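Work and Employment > Office and Admin > Automation at work

Thread: They've automated our desk resets, what happens to us now?
Started by Clem Tautahi, 25 Sep 2024

Clem Tautahi wrote:
I'm on the workplace team at Jendcombe. We look after the desks across 2 floors: clearing them when people move, putting things back where they belong, wiping down, checking sockets work, watering the plants on the ledges. Five of us when I started, four now.

In February management brought in Flendix, which is the booking and scheduling software. It decides which desks get done and in what order. Before that we walked round and used our eyes. Now each of us gets a list on a handset in the morning and it reshuffles during the day as people book and cancel.

The next stage is machines doing part of the handling. Picking up mice, straightening mats, standing books back up, that sort of thing. We've been told no jobs will go "as a result of the current phase". I'd like to hear from anyone who has been through this.

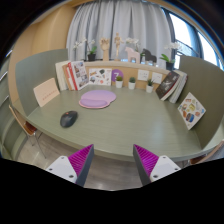 My main worry is that the people who planned it seem to think a desk is a flat surface with a mouse on it. Plenty of ours have books leaning on the partition, little plants in white pots, sticker sheets, somebody's ornaments. I know which of those can be shifted to wipe behind and which the owner wants left exactly where it is. None of that is in Flendix. There's a box for notes but it only takes 40 characters.

stubbsy_fm wrote:
We had the same software at Stubbs, different floor plan. The list side is fine once it settles. Our first month was bad because it sent people from one end of the building to the other and back for the sake of a desk that got cancelled anyway. Ask for whoever does the settings to walk a shift with you. Ours did and the routes were fixed within a fortnight.

On jobs, nobody was made redundant but two leavers weren't replaced. Worth asking that question directly.

marrowfat wrote:
I'm going to disagree with the general mood. I did desk resets for six years and most of it is dull work that hurts your back. If a machine can put mice and mats straight, let it. What you want is to be the person who gets the awkward desks and is paid properly for it.

Clem Tautahi wrote:
I've no argument with the dull bits going. The bit I don't like is that the dull bits are where the time is. If they take those out, they'll say four people's work is now two people's work, and the awkward desks will get the same minutes as the easy ones.

stubbsy_fm wrote:
That's how it went with us. The target was set on the average desk. An empty hot desk and a desk with three shelves' worth of belongings counted the same.

Pesness_Pat wrote:
Can I put the other side, as someone who sits at one of these desks? I don't mind a person moving my things, because if something ends up in the wrong place I can go and ask. When it's a machine I'd have to raise a ticket. We had a trial at our place and I took my photos home for the whole of it. So did most of my row. The desks got easier to clean because we'd stripped them, then the trial report said cleaning times had improved.

marrowfat wrote:
So tidy desks are quicker to clean. I'm not sure that's a scandal.

Pesness_Pat wrote:
I didn't say scandal. I said the report gave the credit to the kit, and I don't think that was right.

Clem Tautahi wrote:
That's useful, thank you. I hadn't thought about people clearing their own desks in advance. I'll ask whether anyone is recording what's on them before it starts.

For what it's worth, the handset says I've done 1,769 desks since it came in. I've never had a number like that before. My supervisor thinks it's a good thing to have at review time. I'm less sure, as it doesn't show which ones took a minute and which took up to 2 hours after an office move.

ledgerdemain wrote:
Keep your own log of the long ones. Date, desk number, what was different about it. I did that when our post room went over to automatic sorting and it was the only evidence we had when they came to set the new targets. They didn't accept all of it but they did add a separate category for the odd-shaped stuff.

Also get the union in now if you have one, before the next phase is signed off.

Clem Tautahi wrote:
We do have a rep. I've got a meeting booked with her and I'll start the log tomorrow. I'll post again when I know what they say about staffing.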